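November, 7:40 pm

Moved the bowl task over to the new planner build today. Short version: perception is fine, planner is fine, the handoff between them is where the time goes.

Started with the latency logs from last night. The controller runs on a 10 ms tick and was holding that without trouble. The pose estimates from Orido arrive whenever they arrive, and the median age at the point the planner consumes them was 70 ms. I can live with that when the bowls are static. The tail is worse. A handful of estimates were close to 300 ms old and still stamped with the time of publication instead of the time of capture, so the planner treated them as fresh. Patched the wrapper to carry the capture stamp through. Had to touch eight files for what should be one field, mostly because Traltell copies the message struct by hand in its bridge code.

Second item was the tabletop. The surface is glossy enough that the segmentation gives us a second bowl below the first one, upside down and slightly dimmer. Depth on those pixels is garbage, sometimes plausible garbage. I added a plane check: fit the table, reject any cluster whose centroid sits under it. That removed the mirrored bowls but also removed part of the stand's legs, where the slat reflections merge with the real wood. Changed the test from per-point to per-cluster with a margin. Better. The margin is hand-tuned and I wrote a comment saying so.

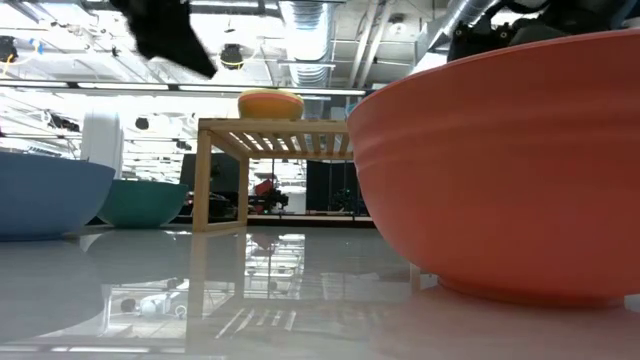 Third, collision geometry for the stand. It was in the planning scene as a solid box, left over from whoever set up the first version. With a solid box the planner will never route a finger through the open part underneath, and it pays for that with long detours over the top. Replaced it with separate primitives for the top, the legs and the crossbar. Plan time went up a little, path length went down a lot. I kept the top as one slab. Modeling the gaps between slats would only invite the planner to try something clever with a fingertip.

Bjarke Baldursdóttir reviewed the stamp patch and asked why the planner does not refuse stale poses outright. Fair question. Currently it logs a warning and continues. I think the right behavior is to hold the last committed trajectory segment, request a new estimate, and abort if none comes before the segment ends. She wants the threshold in the config, per object. I would prefer one global value until we have a reason for more. Left the thread open.

Did not get to the Sartori regression suite. It still assumes the old frame names and fails on import.

Tomorrow:

- rerun the timing logs with the capture stamp in place
- frame names in Sartori
- ask Bjarke which Hilterent branch has her retry logic, the one I pulled does not build
- plane fit once per episode or continuously? Check drift first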